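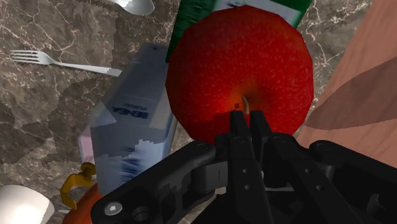
*A red apple, stem and all, with a green box behind it.*

## Orchard news: the old trees are waking up

What a spring at Tutedholm! The Dellura row came into blossom last week, and if you haven't walked down past the pond gate yet, please do it soon (the petals won't hang on once the wind picks up). We planted 63 new whips in February, mostly on the north slope, and only 6 have failed to leaf out. For heavy clay, I'm thrilled with that.

Atif Bukhari came out to teach grafting and stayed until dark, bless him. He brought scion wood from a tree his grandfather called Mollel, a late keeper with a sharp, almost lemony bite, and we now have it growing on two of the old stumps by the shed.
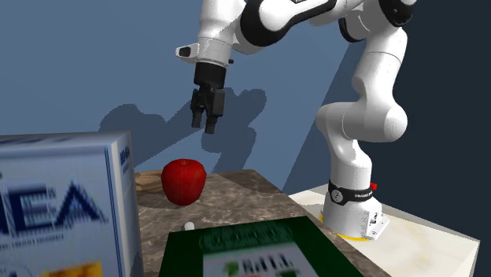 If you took a graft home, keep the tape on until midsummer and rub off any shoots that come up below the join. They grow fast and they will happily steal everything! Water deeply once a week if it stays dry.

Cider pressing is a long way off, but I'm already dreaming about it. Last fall we filled 400 bottles and ran out of caps before we ran out of juice.

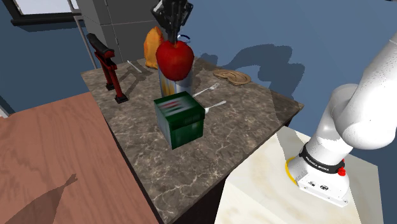 I'd love to try a single-variety batch this year, maybe all Dellura, so start saving your swing-top bottles now. Leave them in the crate inside the shed door, rinsed please, with the lids attached.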